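Firivley Monthly: Around the Building

Unclaimed items move to the second floor on Monday

The unclaimed items table has been moved out of the Abubakar Street lobby. Starting Monday it will be on the second floor of Firivley House, next to the stairs, and it will stay there through the end of December. The lobby space is needed for package deliveries.

Most of what gets turned in comes out of grocery bags and coat pockets. Keys, phones and wallets still go to the front desk and are never put on the table. Everything else is set out for 4 days so that people can find it without having to ask. After that, sealed food goes to the shared pantry and the rest is thrown out or recycled.

Hsin-yi Hsieh keeps the list. If you think something is yours, take it and write your apartment number next to the item. If you only want to check before making the trip upstairs, call the desk at extension 292.
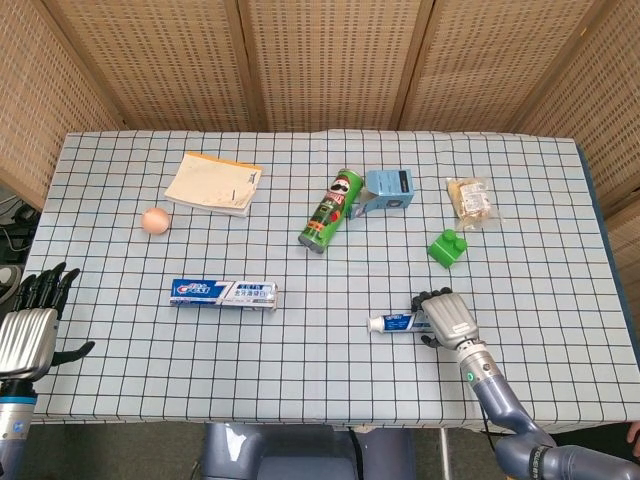

What is out now

There is a box of Crest toothpaste, a green can of chips, a packaged bread snack in a clear wrapper and a small light blue box with the flap partly open. There is also one brown egg. The notepad is a worn one with cream pages and a few pen marks, and we would especially like to get it back to whoever has been using it.

The blue checked tablecloth belongs to the house and is not up for claiming. The same goes for the beige folding divider, which will be needed for the December supper.

If you are leaving something for the table, put it down flat and add a line to the list with the day and where you found it. Please do not leave open food, medicine or anything in glass. Large items such as strollers and carts go to the Woltus storage room, which has space for up to 60 pieces.

Comments

marlene_3B: The notepad might be my husband's. He will come up after work and look.

T. Okafor: Can we leave umbrellas? There was no room for them in the lobby.

desk: Yes, umbrellas are fine. Lean them by the stairs.

rooftop3759: Not my egg, but please don't keep it the full 4 days.

Recent items

Adeck elevator service: morning hours
Pantry shelf labels are changing
December supper sign-up
Bike room key returns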